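Subject: Re: [condier-list] Was the lighthouse scene cut from the second Khaemba film?

Hello all,

I answer below the quoted part, as the list rules ask. Please excuse my English where it is stiff, it is my third language and I write slowly.

On 13th May the original poster wrote:

> I saw Khaemba again last night, the long version on the disc, and I am
> now quite sure that something is missing before the ferry. In the first
> trailer we see the captain on the stairs of the lighthouse with the lamp
> in her hand. In the film she never goes near a lighthouse. Her coat is
> also torn at the shoulder when she gets on the ferry and it was fine one
> scene earlier.
>
> Does anyone know if this was filmed completely and then removed, or only
> filmed for the trailer? And is there a chance we get it with the third
> film? I would also like to know if the Godlow character was supposed to
> be in it. The old cast list gives him one more day than we see on screen.

I can answer a part of this. I have the printed script which was sold at the Drirker convention two years ago. It is a shooting draft, so it is not the final text, and there are many small differences to the film. But the lighthouse is in it. It begins on page 40 and it is four pages long with the stairs included. In my experience, when a draft at this stage gives so much room to a place, the producers have already paid for the place.

In the draft the captain goes to the lighthouse to signal the smugglers. She finds Godlow there, alone, and he already knows what she did with the maps. They argue on the stairs. He holds her by the coat and the coat is torn. So this explains the shoulder, and I believe it also explains the extra day for the actor. After this he lets her go, and the last line of the scene is hers: "You should have stayed in Condier." If you remember, in the ferry scene the mate asks her what she said to him, and she does not answer. When I saw it in the theater I thought this was a strange question, because she had not spoken to anyone. Now it makes sense to me.

Why it was removed, I can only guess. My guess is the ending. In the finished film, Godlow appears at the harbor and it is a big surprise that he is alive. The audience in my theater made a loud noise at this moment. If we see him on the lighthouse stairs one hour before, then there is no surprise. I think somebody noticed this late, during the editing, and it was easier to lose four pages than to change the harbor. The trailer was probably finished before this decision, as trailers often are.

Personally I find it a pity. The harbor surprise works one time only. The second time you watch, you already know it, and then you would prefer to have the argument, which is the only time in the draft when these two people say something true to each other. In the film they have only short lines together and most of them are jokes. I like the jokes, but I never understood why she cries at the end for a man she has mostly joked with.

About the disc: I have looked through all the extra material on the long version and the lighthouse is not there. The long version has 16 more minutes than the theater version, and they are nearly all from the market chase and the wedding. In the commentary the director says one sentence when the ferry comes: "We had a different way to get here and I miss it." Then the sound editor starts to talk about the rope noises and they do not come back to it. It is at the very beginning of the chapter if somebody wants to check my hearing.

For the third film I would not hope too much. The filming begins in August, and the parts of the story which are known take place far from the sea. A flashback is possible. But the captain has now a different haircut and the actors are older, so they must use the old footage or nothing.

One small correction also to an earlier message, number 282 in the archive. It was said there that the lamp in the trailer is the same lamp as in the first film. I compared the two and I do not think so. The one in the first film has a round handle and the one in the trailer has a square handle. Perhaps it is the same lamp repaired, but the draft says "a new lamp, cheap," and I believe this is meant as a small joke about her losing the first one.

If somebody has the later draft, the one with the blue cover, I would be very glad to know if the lighthouse is still in it. I can type out my four pages for comparison, but I will do it by private mail only, because I am not sure what the list owner permits.

With kind regards from a long-time reader
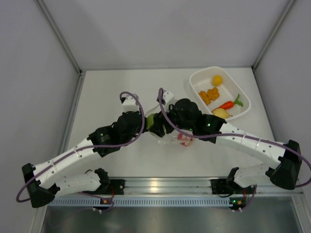 P.S. The draft calls the ferry by another name than the film does, so if you search a scanned copy for the ferry's name you will find nothing. Search for "stairs" instead.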